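로봇공학 실습 II 강의 자료
제4장 주방 셀의 설정과 유지 관리
담당: Afaf Nassar
개정: 2026년 9월 1일

4.1 적용 범위

본 장은 시뮬레이션 환경 Flultano에서 운용하는 단일 팔 주방 셀의 초기 설정, 정기 점검 및 오류 복구 절차를 다룬다. 수강생은 제3장의 좌표계 정의를 숙지한 것으로 간주한다. 실습실에서 사용하는 제어 프로그램은 Norkard이며, 장면 파일과 설정 파일은 Matar 저장소에서 관리한다.
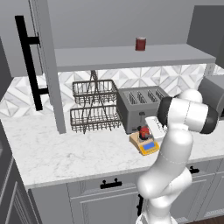

그림 4-1, 4-2. 조리대 앞의 로봇 팔. 두 그림 모두 토스터와 2단 와이어 바구니가 보인다.

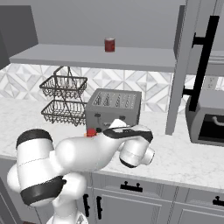

Rami Darwish는 이 장의 초고를 검토하면서, 토스터처럼 면이 평평하고 모서리가 뚜렷한 물체를 기준물로 삼는 것은 좋으나 그 위치를 장면 파일의 값으로만 믿어서는 안 된다고 지적하였다. 물체가 접촉으로 밀린 뒤에는 파일에 적힌 초기 자세와 현재 자세가 달라지며, 초기화를 거치지 않고 보정을 시작한 조는 어긋난 값을 그대로 저장하게 된다는 것이다. 이 의견에 따라 4.3절의 순서를 변경하여 장면 초기화를 보정의 첫 단계로 두었다.

4.2 셀의 구성

셀은 로봇 팔, 그리퍼, 조리대와 수납장, 그리고 조작 대상 물체로 이루어진다. 장면 파일에서 이들은 고정체, 관절체, 자유체의 세 부류로 구분된다. 조리대 상판과 벽 선반은 고정체이다. 수납장의 문과 서랍은 관절체로서 각각 한 개의 자유도를 가진다. 바구니, 토스터, 통조림 등은 자유체로 등록한다.

자유체를 고정체로 잘못 등록하면 팔이 물체에 닿는 순간 접촉력이 급격히 커지고 제어기가 정지한다. 반대로 상판을 자유체로 등록한 장면은 실행 직후 물체 전체가 흔들리거나 낙하한다. 두 경우 모두 팔의 고장으로 오인하기 쉬우므로 오류 보고서를 작성하기 전에 등록 부류를 확인할 것.

4.3 초기 설정 절차

(1) 장면을 초기화한다. 이전 실습의 상태가 남아 있는 경우 Norkard를 종료한 뒤 다시 실행한다.

(2) 베이스 좌표계를 확인한다. 베이스의 위치와 방향은 장면 파일의 base_pose 항목에 기록되어 있으며, 수강생이 임의로 수정하지 않는다. 수정이 필요하다고 판단되면 담당 조교에게 변경 요청서를 제출한다.

(3) 관절을 기준 자세로 이동한다. 이동 속도는 최대값의 26퍼센트로 제한한다. 이동 중 팔의 링크가 조리대 전면이나 수납장 손잡이에 접근하는지 확인하고, 최소 거리 경고가 표시되면 즉시 정지한다.

(4) 그리퍼를 완전히 열고 완전히 닫는다. 양 끝에서 읽은 폭을 기록표에 적는다. 두 손가락의 이동량이 서로 다르면 모방 관절의 계수를 확인한다.

(5) 공구 중심점을 설정한다. 손가락 끝의 중간점을 원점으로 하며, 접근 방향을 z축으로 정한다. 설정 후 자세만 바꾸는 회전 명령을 내려 원점이 움직이지 않는지 살핀다.

(6) 기준물 접근 시험을 실시한다. 공구 중심점을 토스터 전면에서 72 mm 떨어진 지점으로 이동하고, 표시된 거리와 명령한 거리의 차이를 기록한다. 이 단계에서는 접촉시키지 않는다.

(7) 설정값을 저장하고 Matar에 등록한다. 등록 설명에는 조 번호와 장면 파일의 판 번호를 반드시 포함한다.

4.4 접촉 매개변수

접촉 시험은 4.3절의 모든 단계를 마친 후에 실시한다. 손가락 패드의 마찰 계수와 접촉 강성은 물체별로 따로 지정할 수 있으나, 본 과목에서는 공통값을 사용한다. 공통값은 setup_183 파일에 수록되어 있다.

강성을 지나치게 높이면 작은 물체가 손가락 사이에서 진동하며, 지나치게 낮추면 손가락이 물체 표면 안으로 파고든다. 진동이 관찰될 때 수강생은 대체로 파지력을 먼저 조정하려 하지만, 시간 간격을 먼저 점검하는 것이 바람직하다. 시간 간격이 큰 상태에서는 파지력을 어떻게 바꾸어도 진동이 남는다.

조리대 가장자리와 같이 곡면으로 처리된 부분은 충돌 형상이 단순화되어 있을 수 있다. 화면에 보이는 표면과 실제 계산에 쓰이는 충돌 형상을 겹쳐 표시한 다음 차이를 확인한다. 철제 바구니도 같은 이유로 주의를 요한다. 철망 전체가 하나의 볼록 형상으로 처리되면 바구니 안쪽에 물체를 놓을 수 없다.

4.5 정기 점검

점검은 실습 시작 전에 조별로 실시한다. 점검 항목은 다음과 같다.

관절 한계: 각 관절을 양방향으로 움직여 한계값에서 정지하는지 확인
자기 충돌: 지정된 시험 자세에서 경고가 발생하는지 확인
그리퍼: 개폐 폭이 직전 기록과 일치하는지 확인
관절체: 서랍과 문이 끝까지 열리고 닫히는지 확인
기록 장치: 저장 공간과 시각 동기 상태 확인

연속 실행 800회를 마친 설정은 로그를 별도 보관한 뒤 새로 보정한다. 점검표에는 이상이 없는 항목도 모두 기재하며, 빈칸이 있는 점검표는 반려한다.

4.6 오류와 복구

가. 역기구학 해 없음. 목표 자세가 작업 영역을 벗어났거나 관절 한계에 걸린 경우이다. 목표의 위치를 유지한 채 접근 방향을 변경하여 다시 계산한다. 벽 선반 위의 물체에서 자주 발생한다.

나. 경로상의 충돌. 출발점과 목표점이 모두 유효하더라도 중간 경로에서 팔꿈치가 선반 하단에 닿을 수 있다. 경유점을 조리대 앞쪽에 추가한다.

다. 접촉 후 정지. 팔이 물체에 닿은 상태에서 정지한 경우 기준 자세로 바로 복귀시키지 않는다. 접근 방향의 반대로 짧게 후퇴한 다음 복귀 명령을 내린다.

라. 설정값 불일치. 저장된 공구 중심점과 현재 그리퍼 모델이 맞지 않을 때 발생한다. 이전 값을 덮어쓰지 말고 4.3절 (4)부터 다시 수행한다.

복구를 수행한 조는 오류 발생 직전의 관절값, 취한 조치, 재실행 결과를 보고서에 기록한다. 원인을 알 수 없는 경우에는 원인 미상으로 적고 로그를 첨부한다.

4.7 제출물

각 조는 보정 기록표, 점검표, 복구 보고서를 하나의 파일로 묶어 제출한다. 장면 파일은 제출하지 않는다. 접수 및 문의는 Sawsan Nasrallah 조교가 담당한다.

다음 장에서는 서랍 개폐 작업의 궤적 계획을 다룬다. 제3장의 야코비안 유도 과정을 복습해 올 것.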